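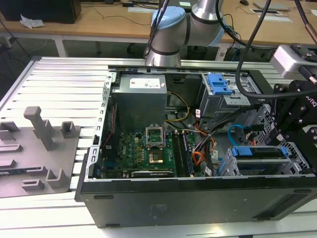

Cleaning and Storing Grappling and Striking Gear at Home

By Sorcha Hanrahan
Filed in September | 1,022 views

The notes below cover gloves, hand wraps, shin guards, mouthguards and roll-out mats kept in a house or garage. They assume three to five sessions a week and one set of gear per person. Leather and synthetic gear are treated separately where the method differs.

Hand wraps

Unroll wraps fully before washing. Close the hook-and-loop tab on itself and put each pair in its own mesh bag, or the tabs will pull threads out of everything else in the drum. Use cold water and a short cycle. Skip fabric softener. It coats elastic wraps and they slip at the wrist afterward.

Hang them over a rail at full length. A doubled wrap holds water at the fold and will smell there first. Roll only when dry, starting at the tab end, so the thumb loop is on the outside.

Gloves

Open the cuff as far as it goes and stand the gloves with the opening up, in front of a fan on low. Do not use a radiator, a clothes dryer or direct sun. Heat hardens leather and separates the layers of foam in cheaper synthetic gloves.

Wipe the lining with a cloth dampened in one part white vinegar to four parts water, then with a second cloth dampened in plain water. The cloths should be wrung out until they no longer drip. Water that gets behind the lining takes days to come out.

Newspaper works as a drying insert if it is changed after the first hour. Cedar inserts are tidier but slower. For leather shells, apply conditioner every two months with a soft cloth, thinly, and keep it off the stitching.

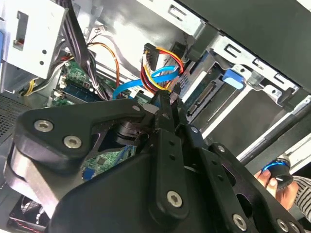 HOME & GARAGE GYM

Mats

Vacuum before mopping. Grit left on a vinyl surface scratches it, and the scratches hold dirt. Mop with a cleaner labeled for vinyl and leave the surface wet for the contact time printed on the bottle. This is the step most often cut short.

Roll-out mats should be rolled with the top surface facing out if the manufacturer allows it. Check the sheet that came with the mat. Store the roll on end or on a flat shelf, without a strap tight enough to dent the foam.

Small tears in vinyl can be patched. Clean the area with rubbing alcohol, scuff it lightly with 400 grit paper, apply vinyl adhesive to both faces and weight the patch overnight. Round off the corners of the patch before gluing. Square corners lift.

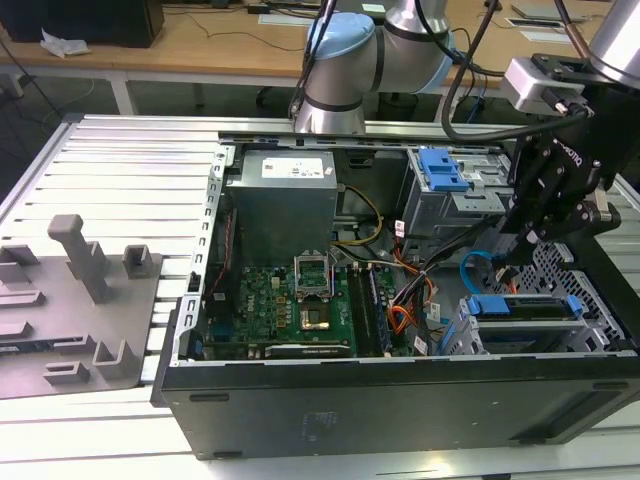
Tower on its side with the panel off and the socket bracket raised.

Heavy bag hardware

Inspect the swivel and the top links monthly. Look for a bright groove where metal runs on metal. Replace a link once the groove can be felt with a fingernail. A drop of light oil on the swivel stops most squeaks. If the noise continues, tighten the ceiling mount and check that the lag screws are in the joist and have not worked loose.

Bags settle. When the lower third feels much harder than the top, take the bag down, empty it, break up the fill and repack it in layers. Allow an afternoon and put down a tarp. 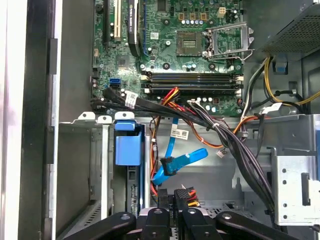
Rotate the bag a quarter turn at each monthly check, so the wear is spread over the whole shell. Mark the starting position on the top seam with a paint pen.

Mouthguards

Rinse in cold water straight after use and brush with plain soap. Toothpaste is abrasive and dulls the surface. Never pour boiling water (212°F at sea level) over a fitted guard to disinfect it, as the molded shape will be lost. Keep it in a vented case and wash the case too.

Shin guards

Machine wash sleeve types only, cold, inside out. Strap types are wiped like gloves. Fasten all straps before storage so the hooks do not fill with lint. Lint already in the hooks comes out with a stiff toothbrush or a fine comb.

Thanks to Tae-yang Son for the correction on patch corners.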